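Pretiden arm notebook: simulation before metal
Dec 14, 2024

Long evening in the shop, and a good one. The whole Pretiden cell is now loaded in the simulator with the arm, the controller, the bracket plate and the hole-grid table all in one world, and I can finally try stupid moves without paying for them.
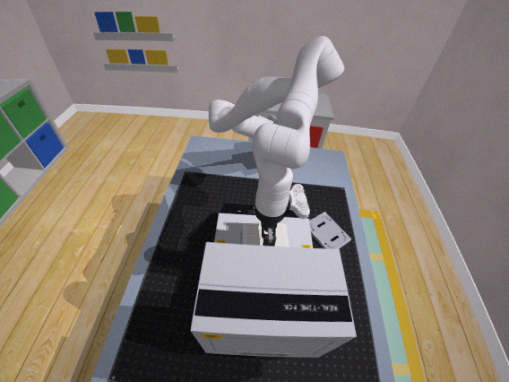
I started from the parked pose and went straight for what I've been itching to test since February, which is whether the gripper can work right over the top of the controller without the elbow wrapping itself into a knot. Short version: the fingers get there, pointing straight down, and the clearance to the lid is small but real. The elbow does whatever it likes. With seven joints to play with, the solver keeps handing me these wonderful pretzels, and I sat there for far too long just dragging the target back and forth and watching it fold up (worth every minute!).

Settings for tonight, so I don't have to dig for them again:
Joint speed cap 20 percent
Position updates at 100 per second
Collision padding on for the arm and table, off for the fingers
Gravity on, table fixed to the floor

First problem. The run would go fine and then the whole arm would shiver and stop, always close to the lid. I blamed the contact settings and wasted an hour on friction numbers. It was the padding. The padded wrist touched the padded box well before the bare shapes would have, and the solver was trying to push them apart while the controller pushed them together. I dropped the padding on the box alone and the shiver went away. Must remember to put some of it back before we send any of these paths to the real joints.

Second problem, and this one I should have seen coming. The texture on the front of the controller model is flipped, so REAL-TIME PCK reads backward. Doesn't hurt the physics one bit, but if we ever use rendered views to teach the camera side of things I want the lettering the right way around. I think the export from Bukilico mirrors the texture map on anything with a wide front face. The old base plate did the same thing. I'll try flipping it in the material file first and leave the mesh alone.

Third thing is more of a question for whoever has the shop key next. The slotted bracket plate is lying flat on the table at an angle because I dropped it in by hand and liked the look of it. For the pick test it needs a proper home. If you have the real plate out, please measure slot to slot and write it on the whiteboard, and I'll bolt the model down to the same holes.

Batch run, started before dinner: 3,000 random targets above the table, arm starting from park each time. 56 of them ended with the solver giving up. I plotted the failures and nearly all of them sit in one lump close in behind the column, which makes sense, the arm has to fold back over itself to reach there. So we have a no-go zone, and a small one. I was braced for a lot worse and I was grinning at the plot like a kid.

The rest of the failures are scattered and I don't understand them yet. Two start from targets that look completely ordinary. Saved both under "odd" in the Hevarance folder with the seed numbers, so anyone who wants a puzzle can have one.

Also swapped the elbow preference from "none" to "up and out" halfway through the night. Motion looks much calmer on playback. The loops are still there when the target is close in, but the arm no longer flips from one side to the other between two neighboring points — that flip was what scared me most about going to hardware. I haven't rerun the full batch with the new preference. It's queued.

Still to do:
Flip the controller texture
Put padding back on the box, a thin layer, and see where the shiver returns
Plate to its real position once we have the slot distance
Rerun the batch with elbow up and out, same seeds
Check the finger length in the model against the Pereyra drawing, I typed it in from memory
Cable sag, which the model ignores completely right now

On that last one, I'd like to try a simple chain of short links for the cable before we get fancy. Even a bad cable will tell us more than no cable. I'll bring the notes from the old gantry next time, I think there was a stiffness value in there that behaved itself.

Left the batch running on the back machine. Please don't close the lid on it.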